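衣類をたたむ方、募集します(通い・短時間・座り仕事ではありません)

掲載日 2019年4月10日
スクドネス衣類室

洗濯は機械がやってくれます。乾燥も機械がやってくれます。問題はそのあとで、乾いた服というものは、放っておくと椅子の背にかかり、ベッドの端に積もり、やがて家具の一種になります。スクドネス衣類室は、家具になりかけた服を服に戻す仕事を請け負っている小さな事業所です。このたび、たたむ人を2名募集することになりました。

お客さまは個人のお宅がほとんどです。共働きのご家庭、ひとり暮らしの方、引っ越しの荷造りが終わらない方、荷ほどきが一年たっても終わらない方。現在129軒のお宅に登録をいただいており、毎週伺うお宅もあれば、衣替えの時期にだけ思い出してくださるお宅もあります。後者のほうが山は高いです。

仕事の場所は、お客さまの寝室か居間です。立派な作業台はありません。ベッドの上が作業台です。マットレスがやわらかければ服も一緒に沈みますし、毛足の長い毛布の上では、きれいに出した角がゆっくり丸くなっていきます。平らな机の上でしかたたんだことのない方は、最初の一週間ほど、自分の腕が落ちたような気分になるはずです。落ちたのは腕ではなくて足元の条件ですから、気を落とさずに来てください。

■ 仕事の内容

伺ったら、まず洗い上がりの服をベッドなどに広げ、たたむもの、掛けるもの、お客さまに相談するものに分けます。この「相談するもの」が案外多く、片方だけの靴下、ボタンの取れたシャツ、どう見ても誰のものか判断がつかない下着などが入ります。判断がつかないときは判断しない。これが当室の数少ない規則のひとつです。

分け終わったらたたみます。たたみ方は、お客さまの引き出しに合わせます。浅い引き出しには浅く、深い引き出しには立てて。お客さまによっては「母のたたみ方」という指定が入ることもあり、その場合はお母さまのたたみ方を覚えていただきます。実際にお母さまが横に座っておられる場合もあります。よくお話しになりますが、手元もよくご覧になっています。

最後に引き出しへ収め、入りきらなかった分をメモに残して終わりです。「引き出しが足りません」とは書かないでください。「服が多すぎます」はもっと書かないでください。「右の段がいっぱいになりましたので、残りは上に置きました」で通じます。通じない方には、たぶん何を書いても通じません。

アイロンがけは業務に含みません。縫い物も含みません。窓拭きを頼まれたら、笑顔で事務所の電話番号をお伝えください。事務所でも断ります。

■ 求める人

経験は問いません。売り場でシャツを何年もたたんできた方も歓迎しますが、そういう方には売り場のたたみ方を少し忘れていただくことになります。店のシャツは買われるためにたたんであり、家のシャツは明日の朝、眠い人が片手で引き抜くためにたたんであります。下から三枚目を抜いても上が崩れない、というのが当室でいう「できた」です。

几帳面すぎる方には、少しつらい仕事かもしれません。こちらが帰った直後に、小さいお子さんが引き出しを全部あけることがあります。猫が入ることもあります。そういう家に翌週また伺い、また同じ引き出しに同じ服をしまって帰れる方を探しています。

人の持ち物に感想を言わない方。これはかなり大事です。寝室に入る仕事ですから、いろいろなものが目に入ります。胸に大きく知らない土地の名前が入ったTシャツも、二十年前の部活のジャージも、同じ黒い靴下ばかりが詰まった段も、黙ってたたんでください。褒めるのも控えめにお願いします。「すてきですね」と言われた服を、お客さまは次からこちらに出さなくなることがあります。理由は聞いていません。

■ 柄物について

面接でよく聞かれるので、先に書いておきます。無地と柄物では、柄物のほうが厄介です。

無地の服は、縫い目と襟を見ればだいたい折る場所が決まります。柄物は目がそちらに引っぱられます。横縞は、折り目が少し傾いただけで全部ばれます。細かい花柄は反対に、どれだけ傾いていてもわかりません。おかげで新人はよく花柄を好きになります。

いちばん困るのは、全体に大きな模様が入っているもの、それも葉や鱗のような形が大小入り混じって、どちらが上なのか模様を見ても教えてくれないものです。暗い青や灰色の地に、くすんだ黄色の大きな模様がひとつ。こういう服をベッドに置くと、どうしても模様を真ん中に持ってきたくなります。持ってくると、形のほうがどこかで妙なことになります。上は広いのに下がすぼまって、先が丸くなり、全体がなんとなく片側に傾いていく。
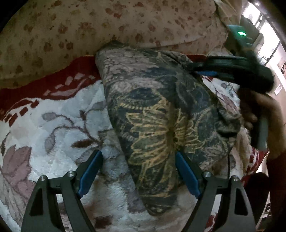 それで当室では、柄物はまず裏返すか、目を細めて柄を見ないようにするか、どちらかで始めてもらっています。目を細める派の先頭に立っているのが、たたみ方の指導を担当しているアヤンダ・ズワネです。本人いわく、模様は服の言い分であって、服の形とは別の話だそうです。最初に聞いたときはよくわかりませんでしたし、いまもよくわかっていませんが、ズワネのたたんだ柄物は引き出しの中でまっすぐ立っています。

脇からはみ出した布のかたまりにも触れておきます。袖か裾か紐か、たいていそのどれかです。上から押さえて隠すと、次にお客さまが引き出したときに必ず出てきます。押さえずに、一度全部ひらいてください。早く終わらせたい日ほどひらいてください。所要時間はこちらで多めに見積もってあります。

なお、柄の合わせ目が折り目の上でぴたりと合うことがまれにあります。うれしいものですが、報告はいりません。以前、報告が多すぎて連絡帳が埋まりました。

■ 勤務条件

訪問は一回につき2時間、準備と片づけを含みます。週に何回入るかは相談のうえで決めますが、続けて入るお宅は同じ日に二軒までとしています。三軒目のたたみ方は、誰がやっても三軒目のたたみ方になるためです。

採用後の研修は6回です。前半は事務所の仮眠用ベッドを使い、こちらで用意した服をたたみます。この服は職員が家から持ち寄ったもので、くたびれ方にかなりの個性があります。後半は先輩に同行し、実際のお宅に伺います。研修中も時給は同額です。

交通費は全額お支払いします。制服はありません。ポケットの少ない、音のしない服でお越しください。腕時計、指輪、長い首飾りは外していただきます。ニットに引っかけたときの気まずさは、弁償の金額とはまた別のところにあります。

腰に不安のある方は、面接のときに遠慮なくお知らせください。ベッドという家具は、横になるには低く作られていて助かるのですが、その上で仕事をするには低すぎます。膝をつくための小さな敷物を貸し出しています。見た目はどうということのない敷物ですが、返したがらない人が続出しています。

繁忙期は衣替えの前後と、12月です。12月は来客を控えたお宅から「とにかくベッドの上を空けてほしい」というご依頼が集中します。空けるだけなら床に置けばよいのですが、そういうご提案はしないでください。皆さん、もう試したあとです。

■ 応募の方法

簡単な履歴書に、次のことを書き添えて、郵送または直接お持ちください。

・通える曜日と時間帯
・たたむのが得意な衣類
・どうしてもたためない衣類

三つめは正直に書いていただいてかまいません。伸縮するゴムの入ったシーツ、と書く方がたいへん多いです。当室の職員も書きます。シーツができるという方は優先的にご連絡しますが、面接で必ず実演をお願いしますので、そのおつもりで。

面接は事務所で行います。お話を伺ったあと、服を何枚かたたんでいただきます。速さは見ません。途中でやり直すかどうか、やり直すときにため息をつくかどうかを見ています。小さいため息は可とします。

採否は、合否にかかわらず手紙でお知らせします。紙はきちんと三つ折りにしてお送りします。

応募書類の送り先
スクドネス衣類室 採用係
(封筒の表に「たたむ人」とお書きください)

窓口をお訪ねくださる方へ。呼び鈴は鳴りますが、奥にいると気づかないことがあります。二度鳴らして出てこなければ、戸は開いていますので、声をかけてお入りください。椅子に服がかかっていたら、どけて座ってくださって結構です。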